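The table project is done (mostly)

7th July

I have been promising a post about the big worktable for so long that I'm a little embarrassed to be writing it now, but the table is up and in use and has a coffee ring on it already, so it counts. If you're new, I rent a desk in a shared workspace on the upper floor of an old seed warehouse in Drordale, and this spring I talked everyone into letting me sort out the long table by the railing. Talked into is generous. I complained about it until they said fine, you do it then.

A little history. The old table was two doors on sawhorses with a bedsheet over the top, and I'm not exaggerating about the bedsheet. It wobbled if you typed and it wobbled worse if somebody else typed. The gap between the doors ate pens, a good pair of scissors and one time most of a bagel. I wanted a real wood top, something warm, because the building is all metal and white paint up there and in winter it can feel like working inside a refrigerator.

I looked at new tables first and had to go lie down. Then I spent an evening scrolling the listings from Msimang, the salvage yard out past the feed store, and there it was: a long tabletop out of a school library, 80 dollars, no legs, "some gum." Reader, there was a lot of gum. I scraped the underside with a putty knife while listening to an entire murder podcast, and I will never chew gum again.

The top itself was under a layer of orangey varnish that had gone sticky in patches. I did three rounds of sanding, starting rough and ending with the fine stuff, and I want to say I enjoyed it but my hands buzzed for two days. Underneath, though! Such a pretty color. I'd read a bunch of opinions about stain and was all ready to go darker, and then I wiped it down with a damp rag and saw what the grain did and put the stain back in the cupboard. I used Pimov hard wax oil in clear, two thin coats, with a night in between. The first coat I put on way too thick in one corner and had to buff it off with an old T-shirt, so if you try this, go thinner than you think and then a little thinner again.

The legs were the annoying part (legs are always the annoying part). I ordered a set of steel ones online and they arrived with 9 bolts out of a supposed 16, and the replacements were the wrong length. I ended up at the hardware store with one bolt in my pocket, holding it up against every drawer like Cinderella's slipper. We carried the whole thing up the stairs on a rainy evening and there was a moment on the landing that I don't care to relive, but it fit with a whole hand's width to spare.

So that's the table. Now for what goes on it, which is where I've gotten picky to the point of being unpopular.

My rule is that stuff only lives on the table if everybody uses it. Chargers, mail, somebody's sad succulent, all that went to the shelves. I bought one of those Zila drawer units for the leftovers and gave everyone a drawer with their name on masking tape, and so far people are using them, although one drawer is already nothing but ketchup packets and I have my suspicions.

The lamp I went back and forth on. I do most of my work late in the day and the ceiling lights are fine for walking around under, but they're the cool bluish kind and I don't love sewing or drawing by them. I tried a clamp lamp first and it left a dent in my beautiful new edge, so that one went home with me in disgrace. The one that stayed is a plain white desk lamp with a curved arm and a rounded shade. It sits at the back, out of elbow range, and since everything else up there is white too it sort of disappears until you need it. I did buy a warmer bulb for it, and what a difference. The wood looks like toast.

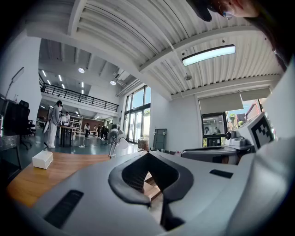 I also gave in on putting a plain little white box out on the table, after swearing I'd keep it totally clear. Small and white and quiet, that was the deal. The previous solution was a floral thing the size of a loaf pan and I'm sorry to whoever loved it.

The ceiling is a whole other conversation. It's the ribbed metal kind, curved, painted white, and I used to think it was ugly and now I'm fond of it, especially with something golden underneath for it to play off. What it does do is bounce sound. Because that end of the floor opens up to the double-height part, every phone call goes out over the railing and comes back to you a second later. I've been reading up on felt panels and I'd like to try hanging a few, but I have a feeling I'd need a lift to get up there and also permission, and I'd like to let people recover from the stairs first. Maybe August.

A rug would help too. I found one I love and it's 8 feet long, which is too short, and the next size up costs more than the table, the legs, the oil and my time put together. If anyone has a source for long skinny rugs that don't shed, please, please leave it in the comments. I've had bad luck with jute. It got into my socks.

A couple of people asked on the last post about how the oil finish holds up. Ask me again in a year, but so far water wipes right off if you catch it, and the coffee ring came from a mug that sat overnight (mine, I confess). I rubbed at it with a bit more oil on a rag and it faded a lot. You can still find it if you crouch down and squint along the surface, and I've decided that's character.

Still on my list: felt pads for the feet, a proper cable tray under the top so we can quit tripping on the extension cord, and a final go at the underside, where I'm almost sure there's one more piece of gum. I'll post the leg measurements as soon as I find the envelope I wrote them on.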